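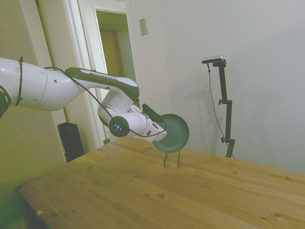 We use cookies to remember your settings. OK / Manage cookies

Green plates on a pine table: a morning with Uliana Karpenko

By Imani Were
March 29, 2018

Uliana Karpenko is halfway through a story about soup when I get my notebook open, so I only have the end of it. "And that was when I knew the white ones had to go," she says, and laughs, and puts the kettle on.

The white ones were the dinner plates at Stuvisetti, the dish-lending room she started in the back of a former print shop. People come in and borrow plates, bowls and serving dishes for birthdays, moving-in dinners, wakes, whatever is coming up, and bring them back clean. The shelves hold 513 pieces at the moment. I had expected something like a church basement cupboard, and walked into a place I wanted to eat lunch in.

Her great love is green. Dark green at the rim, if she can get it, with a softer, bluish green in the middle where the food goes. I asked her what a green plate does that a white one doesn't.

"Potatoes!" she said. "Put boiled potatoes on white and you get a hospital. Put them on dark green and they look like somebody went out and dug them up for you. Eggs too, and dumplings, and anything with sour cream. Beets are a little harder. I still love beets on green but you have to use a lot of dill and believe in it."

She's particular about shape as well. She likes a plate to be round and shallow with a bit of a dip to it, enough to hold sauce — her test is whether you can carry buttered noodles across a room. Flat plates with sharp little edges annoy her. So do very deep ones, which she calls bowls in denial.

The tables matter to her just as much. "Everybody asks me about tablecloths," she said. "I ask them what's under the tablecloth. If it's pine, please leave it alone! Pine is such a friendly color. It goes honey with age, and the knots look like something, and a green plate on it looks like moss on a tree. I could stare at that all day."

She grew up with a pine table, it came from her grandmother's kitchen, and she remembers learning which knot was hers. Each cousin had one. You sat down in front of your knot and there was no arguing about seats. Her own was a small dark one with a sort of tail, and she claims she could still find it with her eyes closed. The table went to an uncle, then to another uncle, and after that the family lost track of it.

"So now I look at every pine table I meet," she said. "I do! I went to a dentist last year who had one in the waiting room and I was practically lying on it."

I asked how she looks after one. She is relaxed about this. Crumbs get brushed along the grain, the top gets wiped with a damp cloth and then a dry one, and hot pans go on a trivet. For sticky patches she uses a drop of dish soap. Oil comes out twice a year, once in February when the heating has dried everything out and again at the end of summer. She rubs it in with an old T-shirt, leaves it while she has coffee, and wipes off whatever hasn't soaked in.

"And scratches?"

"Scratches you keep. A child did homework there. Somebody cut bread without the board. I've tried sanding them out and I was sorry the whole time I was doing it."

The lending side took longer to get right than the plates did. In the first months she let people take whatever they liked, in whatever number, and things came home in shopping bags with a sheet of newspaper between them if she was lucky. Now every set goes out in a padded crate, 13 plates to a crate. I wondered about the number. It's twelve for the guests and one for the person who turns up anyway, she said, and there is always one.

Svitlana Kobzar, who handles the bookings, came through while we were talking and put in that the crates had changed her life. She'd been wrapping plates by hand until then. She is also the one who taught Uliana to set a plate down properly, with the near edge touching first and the far edge lowered after it, so that it settles without a clack. They both showed me, several times. I've been doing it at home ever since and it's strangely pleasing.

Breakage is lower than I'd have guessed. The room lost 5 pieces last year, and Uliana has kept the bits of every one in a cookie tin labeled MORKURA, after a café that went out of business and left her its first stack of side plates. She has plans for the bits. A stepping stone, maybe, or a border around the sink.

Before I left she wanted me to see how she lays a table for people who say they have no eye for it. She starts with bare wood. Then the plates, a thumb's length in from the edge, and she walks all the way around to check them from every chair. Forks after that. Glasses wherever they fit. Napkins in one color, preferably something warm, and she's fond of mustard and of a faded brick red. Flowers go in something low, or in nothing at all, just a few stems lying down the middle.

"Then stop," she said. "That's the hard bit. You'll want to add a candle. All right, one candle."

She lent me a crate for the weekend, and I made dumplings for people I'd owed a dinner since last fall. The plates looked wonderful. A friend turned hers over before we'd even eaten, to see whether there was a name on the bottom, and then asked me for the address. I've given it to four people now.

Borrowing from Stuvisetti is by appointment. Leave a couple of days between asking and collecting, and bring someone to help with the lifting, as a full crate is heavier than it looks.

Contact | © 2018 Pylypenko Weekly | Back to top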